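Meswood Robotics Club > Build Talk > Warehouse challenge: scanner and shelf tag

gripfan_ellie
Posted Thursday, 4:12 pm

OK so I am way too excited about this and need to tell somebody! Our team (Brorkex, the one that meets in the back half of the shop) got the arm running on the warehouse challenge today. For anybody who missed the kickoff, there are two objects. You pick up a barcode scanner and set it in its spot, then you pick up a blank shelf tag and slide it into a holder. 50 points for the scanner, 30 for the tag.

We started with the scanner because it's worth more. I want to come at the handle from the side, below the trigger, with the fingers closing across the ridged part of the grip. 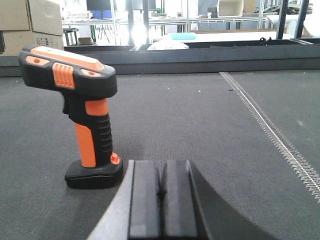 My worry is the weight up top. If we grab too low I think the head is going to swing, and if we grab too high we're squeezing the trigger. Has anyone tried it lying down?

tomcat_builds
Lying down is how we do it at Brekmont and I'd never go back. Get it on its side, grab near the collar, lift slow. Yes you have to turn it upright again at the end, but the base is wide and it wants to stand.

gripfan_ellie
Ooh, but doesn't the turn eat up your clock? We only get 4 minutes for both!

tomcat_builds
It eats some. Dropping it eats more :)

pidpenguin
Disagree with tomcat. The rules say the scanner starts standing, so laying it down is an extra move you chose to add. Slow your approach and grab it standing. Ellie's plan is fine. I'd spend the time on the tag, that's where teams lose it.

gripfan_ellie
Funny you say that, the tag is my favorite part so far!! It's so thin that I figured we'd need tape on the finger pads or a little scoop or something. We're going with the plain pads and holding it by one short end, pointing straight out from the fingers.
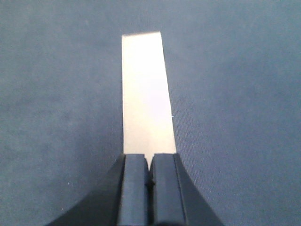 I like that grip because the far end is free to go into the slot, and the wrist camera can see nearly the whole length of it. We have almost 400 tries saved from practice since May and the short end beats the long side by a mile.

pidpenguin
Short end is right. Watch for droop once you lift though. Ours sagged and hit the lip of the holder every time until we tilted the wrist up a bit.

tomcat_builds
Long side for us. No droop at all, and you can lower it in flat. I know, I know, I'm on the wrong side of everything today.

Sabine Hagedorn (coach)
Great thread, everyone. Both grips are legal for the tag. Tape on the pads is legal too, but please tell the judge before your run. Tomcat, laying the scanner down is allowed if the arm does it, no hands. Ellie, save your settings before you change the approach speed, please!

gripfan_ellie
Saved! Twice! Trying the slow standing grab tomorrow and then the wrist tilt. Does anybody still have the holder from the Ehlers kit? Ours has a crack in it.

pidpenguin
I've got one, I'll bring it.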